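February, garment folding set, second notebook

Started at 9:40 because Ming-te had moved the leader arms to the other desk "for ergonomics" and taken the good chair with them. Recalibrated both sides. Left gripper still closes a hair late, which Ming-te calls character.

Target for the day was 47 episodes of the sportswear task. We kept 36. Of the ones I threw out, most were me: hesitating over a sleeve, changing my mind halfway, then folding with great confidence in the wrong direction. The policy will learn hesitation perfectly well without my help.

Hiu-tung wants every start state messier. Afia wants them repeatable. Settled on Hiu-tung's method (drop it from shoulder height, don't touch it) with Afia's logging sheet, so each of them is only half annoyed.

Kalkidan reran the Fallach checkpoint overnight on towels. It does towels beautifully. I'm told this is not the same as doing clothes.
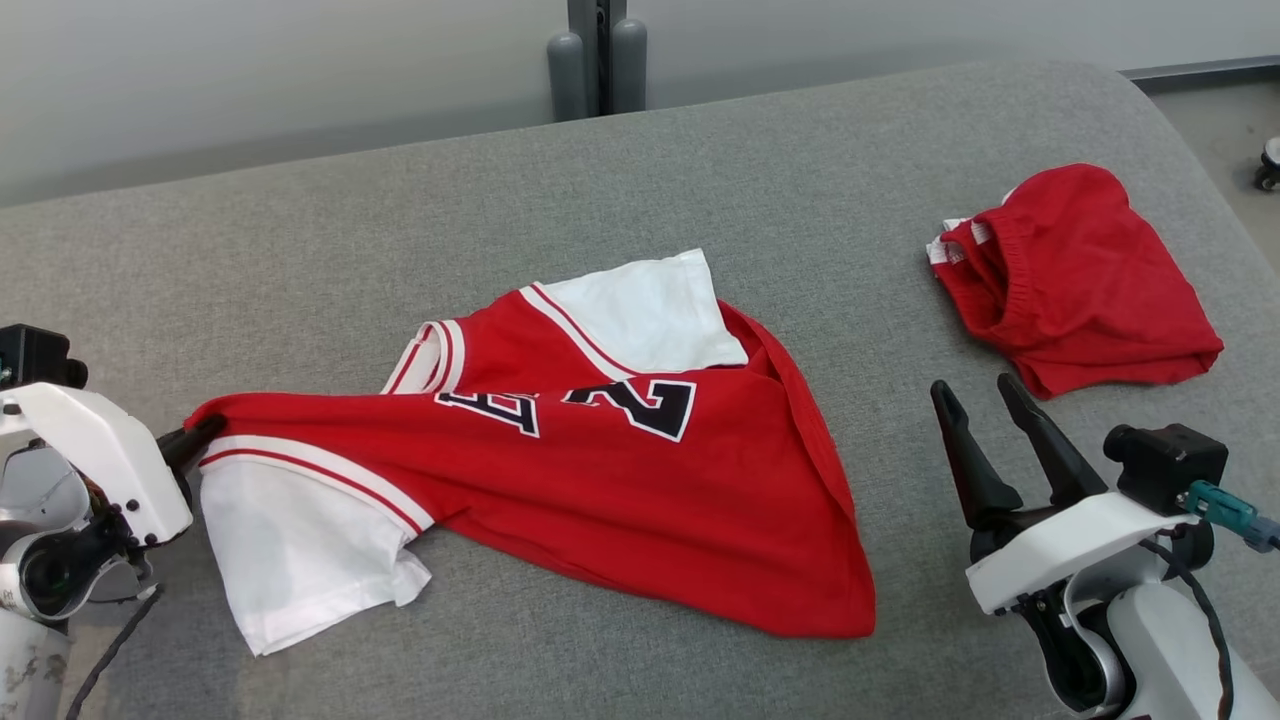
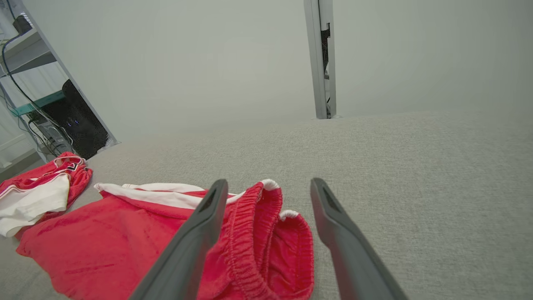

Labels are the next argument. The Lullora format gives us one text field per episode, and so far we've filled it with things like "fold shirt" and, on a tired afternoon, "fold it". With a red jersey and red shorts on the same gray cushion, "the red one" is no instruction at all, so from now on it's the garment name every time, plus the part to grab first: collar, sleeve, waistband. Vlasta points out that the shorts' waistband and the jersey's collar are both curved red edges when bunched up, and that the wrist view may confuse them. She's probably right. I've asked for 20 extra episodes that stop after the first grasp, to see if she is.

To do:
– relabel everything up to episode 43
– ask Kalkidan where the Meltel drive went
– left gripper, again
– get the chair back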